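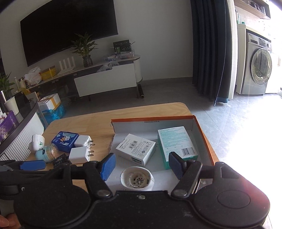 Cleaning up a full mailbox

A Dukent mailbox stops taking new mail once it is full, and the people writing to you get their messages back with an error. Set aside an evening for this once or twice a year. Do it on a computer if you have one, as the phone app hides half of the menus.

Start with the big messages. Log in to webmail, open the Inbox and click the Size column heading until the largest are on top. Save any attachments you want to a folder on your computer, open one or two to check that they saved, then delete the messages. In my own inbox, 5 messages with video attached took up more room than the next 212 put together.

Next, do the Sent folder. Every attachment you send is kept there as a second copy. Sort it by size the same way.

For newsletters, type the sender's name in the search box, press Enter, tick the box at the top of the list and click Delete. Unsubscribe first, using the link at the bottom of the latest one. If the sender is a stranger, leave the link alone and mark the message as junk.

Empty the Trash. Deleted mail counts toward your limit until you do. Right-click the Trash folder and choose Empty. The Junk folder has the same option.

If you read your mail in a desktop program, look at the account settings for a line reading "Leave a copy of messages on server". With that on and no time limit, nothing is ever removed at the other end. I set mine to remove after 30 days. Don't change this if you also read mail on a phone over the same account.

Receipts and warranty emails go in a folder called Keep. Print to PDF anything you would need for a repair or a return.

My count went from 3,533 messages to 2,177 the first time through. The used space shown at the bottom of the folder list may not change until you log out and back in.

Jarosław Kalinowski
Updated Thursday, March 11, 2021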